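Das Knacken im dritten Akt
Warum ich Filme nur noch mit den Ohren sehe

Freitag, 10. Februar 2023

Vor ein paar Wochen saß ich im Kino, in der letzten Reihe, Popcorn auf dem Schoß, und habe mitten in einer Verfolgungsjagd die Augen zugemacht. Mein Begleiter dachte, ich sei eingeschlafen. Dabei war ich hellwach! Ich wollte nur wissen, wie viel von dem Film übrig bleibt, wenn man ihm das Bild wegnimmt. Die Antwort: erstaunlich viel. Schritte auf Kies, eine Jacke, die am Türrahmen entlangstreift, ein Schlüsselbund, der genau im falschen Moment klimpert. Fast nichts davon wurde beim Dreh aufgenommen. Gemacht haben es Menschen, die in fensterlosen Räumen stehen, auf eine Leinwand starren und dazu mit alten Schuhen in einer Kiste voller Steine herumtreten.

Geräuschemacher heißen sie bei uns, auf Englisch Foley Artists, und seit ich Yoon-hee Cha zwei Tage lang bei der Arbeit zusehen durfte, halte ich das für den schönsten Beruf, den der Film zu vergeben hat. Sie arbeitet im Studio Brastano, einem flachen Bau hinter einem Getränkemarkt, den man dreimal verfehlt, bevor man die Klingel findet. Drinnen lagern nach ihrer Rechnung 200 Paar Schuhe. Pumps in Größe 46 sind auch dabei, die braucht sie, weil ihr Kollege Nam-gil Joo die besseren Stöckelschritte macht als sie.

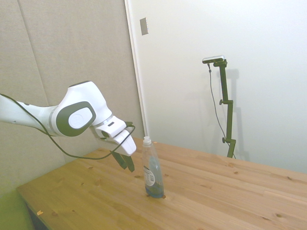 Sellerie, Leder, Wackelpudding

Die alten Tricks kennt man ja aus jedem Making-of: Stangensellerie für brechende Knochen, Kartoffelstärke im Lederbeutel für Schritte im Schnee, ein Paar Handschuhe für Vogelflügel. Und ja, sie funktionieren immer noch! Cha hat mir den Sellerie vorgeführt, direkt neben dem Ohr, und ich habe allen Ernstes nach meinem Handgelenk gegriffen. Aber eigentlich, meint sie, seien die Knochenbrüche der leichte Teil der Arbeit. Schwer werde es, wenn zwei Leute am Küchentisch sitzen und sich nicht mehr lieben.

Als ich zu Besuch war, lief auf der Leinwand »Plirnton«, der zweite Spielfilm von Seung-woo Maeng. Ein Kammerspiel, ein Haus, ein Ehepaar, kaum Musik. In der 18. Minute stellt die Frau eine Tasse ab. Das ist alles, sie stellt eine Tasse ab. Cha hat dafür den halben Vormittag gebraucht. Die erste Tasse klang zu teuer. Die zweite klang nach Büro. Bei der dritten stimmte das Porzellan, aber die Frau klang wütend, und wütend ist sie laut Drehbuch erst eine Szene später. Am Ende war es ein Becher vom Flohmarkt in Dundard, mit einem Haarriss, den man nicht sieht, aber hört. Ich bekam Gänsehaut von einem Becher. 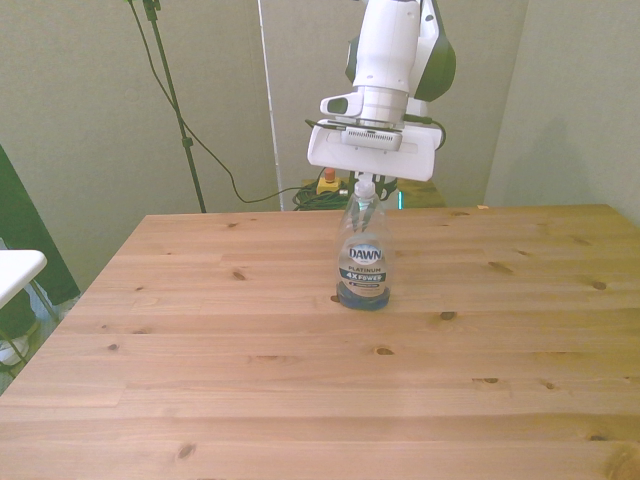
Wer Geräusche baut, fängt irgendwann an, die eigene Wohnung abzuklopfen, und bei mir hat das noch am selben Abend begonnen. Besenstiel, Backblech, Reißverschluss, alles musste dran glauben. Am ergiebigsten sind ausgerechnet die langweiligen Dinge. Nehmen Sie eine durchsichtige Spülmittelflasche, fast leer, unten nur noch ein kleiner blauer Rest, oben ein Klappdeckel, und stellen Sie sie auf einen Holztisch. Wie viele Geräusche stecken da drin? Der Deckel beim Aufklappen, das Plastik beim Eindrücken, dieses beleidigte Schnauben, wenn mehr Luft als Seife herauskommt, der hohle kleine Schlag beim Absetzen. Eine volle Flasche kann das alles nicht, die macht nur »plopp«. Im Film erzählt so ein Schnauben nebenbei, dass in diesem Haushalt lange keiner mehr einkaufen war, und im Dialog muss es dann keiner mehr sagen.

Joo geht noch einen Schritt weiter und führt Buch. In seinem Ringordner stehen mehr als 1000 Einträge, alphabetisch, mit Kugelschreiber, viele davon für Außenstehende vollkommen rätselhaft. »Duschvorhang, kalt = Flughaut.« »Schwamm auf Linoleum, langsam = schlechtes Gewissen.« Ich hätte den Ordner am liebsten eingesteckt. Abgeben will er ihn nicht, digitalisieren auch nicht, und wer ihn fragt, warum, bekommt einen Kaffee und keine Antwort.
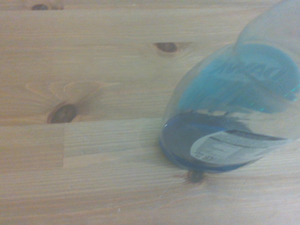 Spülmittelflasche in Seitenlage: Die blaue Seife sammelt sich am Boden der Flasche.

Natürlich gibt es längst riesige Geräuschbibliotheken, und natürlich greift auch Brastano darauf zurück, für Regen etwa oder für Autotüren. Cha hat damit kein Problem. Bei Schritten und Händen hört für sie der Spaß aber auf. »Ein Mensch geht nie zweimal gleich durch einen Raum«, sagt sie, »und das Publikum merkt es, auch wenn es nicht weiß, was es merkt.« Maeng saß daneben und nickte. Er schreibt inzwischen schon im Drehbuch mit, was er hören will – bei seinem nächsten Stoff sind ganze Seiten ohne Dialog, dafür mit Anweisungen wie »Treppe, barfuß, sie weiß es schon«.

Wer es selbst probieren möchte, braucht erfreulich wenig. Ein Handy mit Aufnahmefunktion reicht für den Anfang, dazu eine Decke über der Wäscheleine gegen den Hall und eine Filmszene, die man gut kennt. Ton aus, hinstellen, mitspielen. Meine erste Szene war ein Mann, der sich die Schuhe bindet. Er klang wie ein Pferd in einer Telefonzelle, und ich habe selten so gelacht. Die zweite war schon besser, und bei der dritten stand meine Nachbarin vor der Tür und wollte wissen, ob bei mir jemand einzieht.

»Plirnton« kommt im Oktober ins Kino. Achten Sie in der 18. Minute auf die Tasse.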